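Shirt-folding demos at home: finger slips on the collar and the tracking drops out

Posted in Student Projects > Manipulation
Tags: grippers, demonstrations, cloth, calibration

amdale_bench

I am on a student team building a cloth folding policy for the Hullow student challenge. The task is a plain white T-shirt, flattened and then folded. We have no lab space on weekends, so each member takes a pair of hand-held grippers home and records two-handed demonstrations on whatever flat surface is available. Mine is a bed with a bamboo tile mat on it. The mat gives a firmer base than the sheet alone, and the tile grid gives the visual tracker something to hold on to. At least that was the theory.

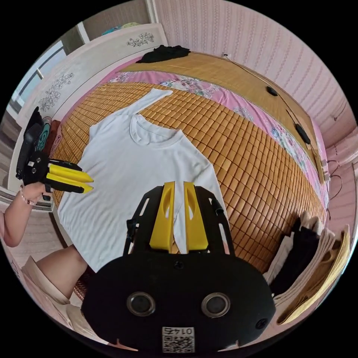
Start of a fold, shirt face up on the mat, with the other gripper on the left.

We planned 2000 demonstrations across the team by the end of April. So far we have 1505 recorded, and 548 of those fail our checks. The failures fall into two groups.

1. Slips. The fingers close on the fabric, the hand lifts, and the cloth stays on the mat. It happens most often at the collar, where the ribbing is thicker than the body of the shirt. On a single layer in the middle of the shirt the grasp is better, but sometimes the fingers also pick up nothing because they ride over the surface of the tiles.

2. Tracking loss. The pose estimate for one gripper jumps by several centimeters, usually when the two tools come close together over the shirt. When it recovers, the relative pose between left and right is wrong for the rest of the episode. The fold then looks fine in the video and is useless as an action sequence.

What I have tried so far:
Slower closing speed. Small improvement on slips.
Thin foam under the mat. Made the tiles tilt, so I took it out.
More light from the window side. Helped in the morning, no change after 4 p.m.
Re-running the mapping pass before each batch. Helped for the first few episodes only.

The post-processing is the Prenach pipeline with default settings. Our advisor wants a decision by Monday on whether to keep recording at home or wait for bench time. I would like to keep recording. Is the mat the problem, the shirt, or the way I am moving?

Edit: both grippers have the same fingers, yellow, with the long slot. I have not changed the pads.

foldline_80

Two separate problems, so two separate fixes.

Slips first. A flat collar lying on a hard surface gives the fingers almost nothing to close around. Do not go straight down on it. Put the lower finger tip at the edge of the fabric, slide inward 1 to 2 cm with the fingers open, then close. The approach should be close to horizontal. If your wrist is too high you will press the ribbing into the mat, and both fingers end up on top of it. For grasps away from an edge, push the cloth with one gripper until a ridge forms and pinch the ridge with the other. Teach it that way from the first episode. A policy trained on a mix of straight-down pinches and sliding grasps tends to average the two and do neither.

Check the finger alignment as well. Close the fingers on a strip of printer paper and pull. It should resist evenly along the whole tip. If the paper pivots, one finger is seated at an angle. Loosen it, close the gripper fully, and tighten it in that position.

The tracking is a different matter. A repeating grid is a poor target for feature matching. Every tile corner looks like its neighbors, so when the lens is close to the mat and the shirt fills much of the rest, the tracker has many equally good matches and picks a wrong one. The jump you see may well be close to a multiple of the tile spacing. Measure it on five bad episodes before you change anything.
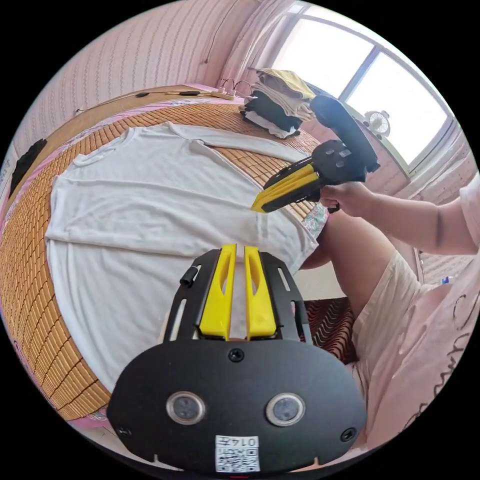 If the jump does match the tile spacing, keep the mat and add irregular features near it. Printed sheets with random shapes work, taped flat at the head of the bed and along one long side. Do not use a second regular pattern. Leave ordinary clutter such as folded clothes in place, and do not move it between the mapping pass and the last episode. People tidy up halfway through a batch and then wonder why relocalization fails. Cables are worse than folded clothes, as they shift a little each time someone leans on the bed.

Also start and end each episode with both grippers held high enough to see the far wall, for a full two seconds. That gives you an anchor at both ends, and you can reject an episode automatically if the two anchors disagree. We use 8 mm as the limit.

On your failure rate: 548 out of 1505 is high but not a reason to stop. Split the failures by cause first. The slips can be kept as recovery data if the operator retried and finished the fold. The tracking failures cannot.

kahsay_lab_monitor

iron the shirt. wrinkles matter more than people think. also try a different color, white on a light surface is hard to segment. we switched to navy and it got better

amdale_bench

The shirt color is fixed by the challenge rules, so navy is out for us. Ironing I can do.

I measured the jump on five episodes as suggested. Four of them are within 2 mm of a whole number of tile widths. The fifth is not close to anything, and in that one I had turned quickly toward the window. I will add the printed sheets tonight.

slowclose

Agree with most of the long reply. Some additions from last year, when we did towels and then shirts.

The fast turn toward the window is probably exposure. With auto exposure on, the camera darkens the whole image when the window enters the view, and the mat loses detail for several frames. Lock exposure on the mat with the curtain drawn, and record the batch under room light only. Daylight that changes over an hour is harder to deal with than light that is a bit dim. It would also explain why your results differ before and after 4 p.m.

For wide-angle lenses, check that you calibrated each unit separately. We assumed one calibration would do for a matched pair. The error was small in the center and large toward the edge of the view, exactly where the other gripper tends to appear in a two-handed task. Write the unit number in the calibration file name, and have the script refuse to run if it does not match.
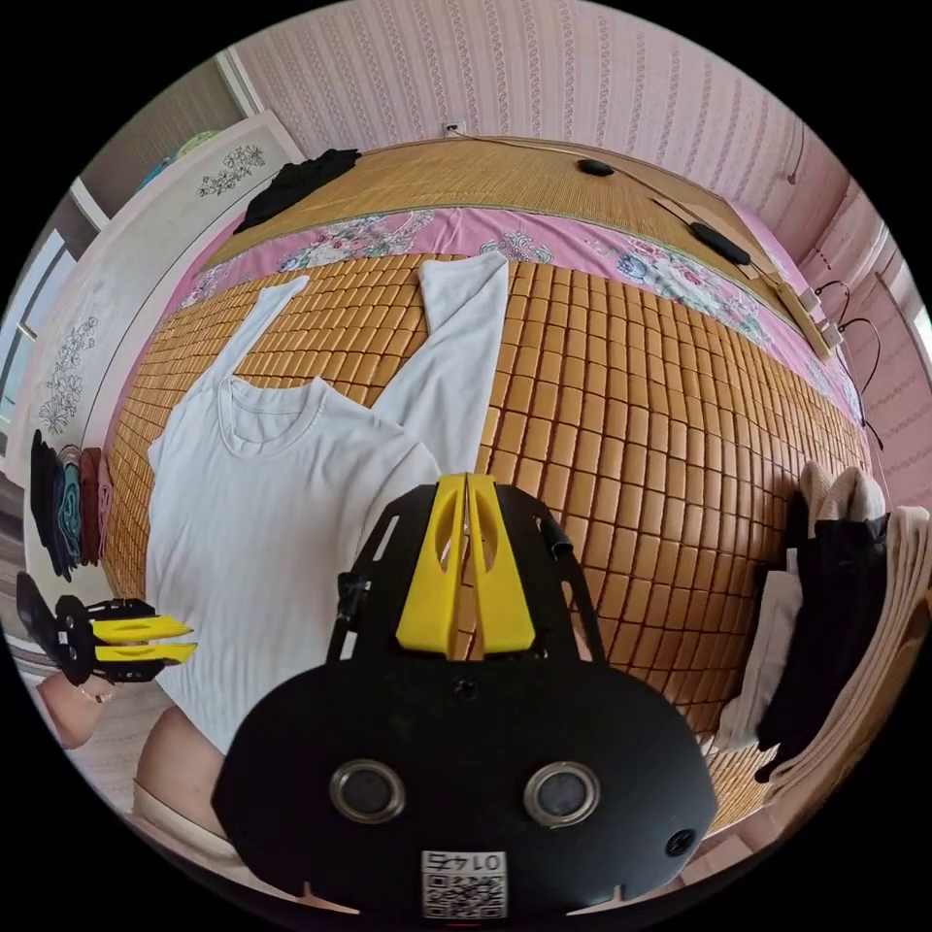
Body position also matters more on a bed than on a bench. If you kneel or sit on the mattress, the surface sinks toward you and comes back when you shift. The map treats the mat as rigid, so the height of the cloth drifts during the episode. Sit beside the bed with your weight off it if you can. If you cannot reach the far sleeve that way, turn the shirt so that the collar points to one side. A stiff board under the mat solves most of it. Ours was 80 cm wide and that was enough for an adult medium.

I disagree on keeping the slips. With a small team, nobody labels the retries consistently. We kept ours and the policy learned to close on nothing once before each real grasp. We ended up cutting every episode with more than one retry.

One last thing to look at in Prenach: the default smoothing window is long for cloth. It rounds off the quick lift right after the pinch. Halve it, process 20 episodes both ways, and plot the gripper height for each before you reprocess the full set.

amdale_bench

Separate calibration files were the other half of it. We had been using the left unit's file for both. I reprocessed the failed set with the correct files and a shorter window, and 80 episodes now pass with no other change. The rest will be re-recorded with a board under the mat. Marking this as solved, although the collar grasp still needs practice on my side.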